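How to Sort Out an Office Binder Cabinet Before It Sorts Out You

Every office has one low wooden cabinet with two doors and a shelf where paperwork goes to retire. Ours held binders, folders, a warranty card for a Kallar kettle we no longer own, and 899 pages of a supplier manual that had been printed twice. What follows is how I cleared it in one afternoon, with a desk, a marker and a bad attitude.

What you need
A clear stretch of desk
Blank spine labels
A marker that works (test it first)
A recycling bin bigger than you think

Step 1. Open both doors all the way
Half-open doors are how a folder gets a bent corner and you get a bruised knuckle. If the cabinet locks, take the key out and put it in your pocket now. Ours spent a month inside a Plemex box file marked KEYS, which was in the locked cabinet.

Step 2. Empty one shelf at a time
Pull everything off the shelf and put it on the desk. Do the whole shelf, including the flat thing at the back you suspect is stuck there.

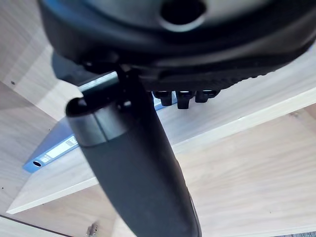
Wipe the bare board with a barely damp cloth, going along the grain, and leave the doors open while it dries. Dust loves the back corners. So do paper clips, and I found enough of them to start a small chain-mail business.

Step 3. Decide what earns a place
Make two piles, keep and recycle. A third pile called "maybe" will be back in the cabinet by September. My rule is that if I can't say who would ask for it, it goes. Baoshan Kong, who shares the cabinet with me, has a different rule – he keeps everything – so we agreed that his piles were his problem.

Step 4. Put the binders back first
Binders are the heavy, awkward ones, so they get first pick of the space. Standing up is best. If the shelf is too low for that, lay them flat with the spine facing out, so you can find one without unloading the lot. 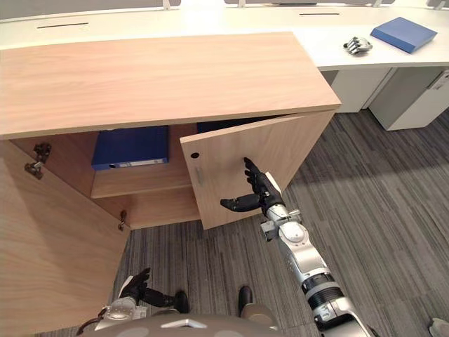 A binder laid flat on the shelf, label side out.

Write the labels before the binders go in. "Misc" is banned. So is "Misc 2". Put the project name on the spine (Zorholm, in our case) and what's inside, in letters you can read without kneeling.

Step 5. Check the folders over the desk
Plastic folders are slippery and tend to drop their contents at the worst moment. Hold each one from underneath and do your checking at the desk, where a runaway sheet has less far to go.
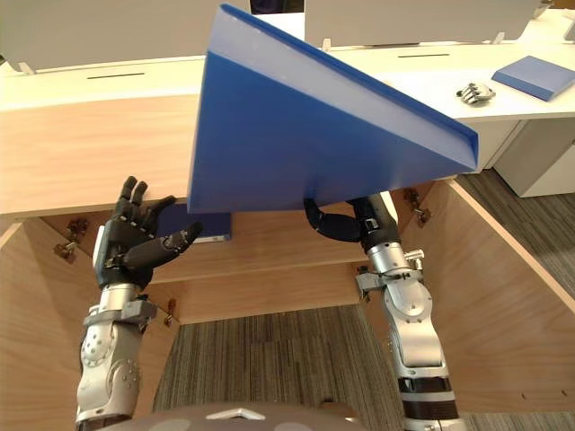 Blue plastic folder, supported from below.

Anything thicker than your thumb should be split or moved to a binder. An overstuffed folder slides off every pile you put it on.

Step 6. Do the floor
Look down before you close up. Sheets slip off while you're busy feeling organized, and the one that gets away is usually the one with a signature on it.
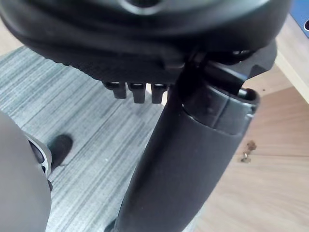 Check under the desk too, and behind the cabinet if you can get a hand in. I got back a Fan catalog and one glove.

Step 7. Close the doors gently
If a door won't shut, something is sticking out past the edge of the shelf. Push it back or turn it around. Leaning on the door with your hip is a popular method and it's how you end up buying hinges.

Give the whole thing another look in 3 months. I have put it in my calendar for 8 in the morning, when I'm least likely to argue.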